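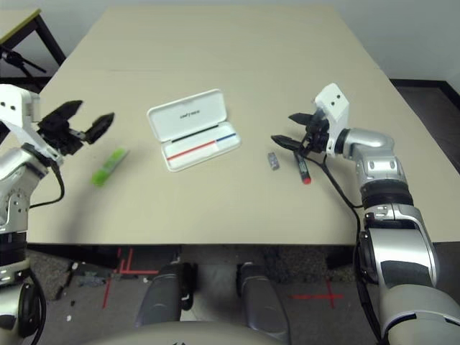
Rectangular table with small items laid out on top

Temlow Allotment and Garden Society
Minutes of the September meeting

Present: Rosalba Guerra (chair), Cinzia Amato, Arturo Bianchini, Brodie Dunstan, and nine plot holders
Apologies: Mostafa Bensaid
Minutes taken by: Cinzia Amato

The meeting opened at 7:05 p.m.

1. Minutes of the last meeting
Accepted with one correction. Under item 4, "north gate" should read "lane gate."

2. Matters arising
The broken hinge on the lane gate has been replaced. Brodie still has the old padlock and two keys. Anyone who has a key stamped with the letter L should hand it in, as it no longer fits anything.
The letter to the owner of the field behind plots 30 to 38 has been sent. No reply yet.

3. Water
Arturo read the meter on the first of the month. Use over the summer was 755 units, against 446 for the same months last year. Part of the increase is the dry weather. Part of it is a leak at the standpipe by plot 17, which Arturo has capped. That standpipe will stay off until a new valve is fitted. Plot holders on that row are asked to use the tap by the compost bays.
A plot holder asked if sprinklers could be banned outright. Rosalba said the rules already say hand watering only and that she would put a copy on the notice board. There was some discussion of timers. No vote taken.

4. Money
The balance stands at $300 after paying for the gate hinge and the summer skip. The water bill has not come in yet and will be higher than last year. Mostafa sent a note recommending that the shed roof wait until the bill is paid. Agreed.
Seed order: the Darnetti catalog prices have gone up. The group order came to $153 and has been paid for by the people taking part. Cinzia has the list.

5. Shed roof
Brodie has looked at the felt on the south side and thinks it will last the winter if the loose strip is nailed down. He will do this and move the lawn mower to the other end in the meantime. Item to come back in spring.

6. Plots
Plot 22 is being given up. The next name on the waiting list has been offered it and has asked to see it first. Rosalba to arrange.
Plot 9 has had a second letter about the brambles. The holder was at the meeting and said the back half would be cut down by the end of the month. The path beside it is part of the same job.
A request to split plot 41 into two half plots was agreed, with the dividing line to run along the existing row of currants.

7. Autumn work day
To be held on a Saturday, starting at 9:30 a.m. Jobs are the hedge on the lane side, clearing the ditch, and turning the compost. Bring gloves and loppers. The society has two wheelbarrows in working order, so more would be useful. Arturo will bring the tea urn.
The wood chip from Karakaya will be dropped by the main gate that week. Please do not park there.

8. Any other business
Rats have been seen near the compost bays. No cooked food or bread to go in.
Brodie asked if bonfires could be allowed earlier in the day. The rule stays as it is, after dusk only, November to March.
A blue watering can was left by the Flinidby Road gate and is now in the shed.

The next meeting will be in the same room at 7 p.m. Items for the agenda to Cinzia a week ahead.

The meeting closed at 8:20 p.m.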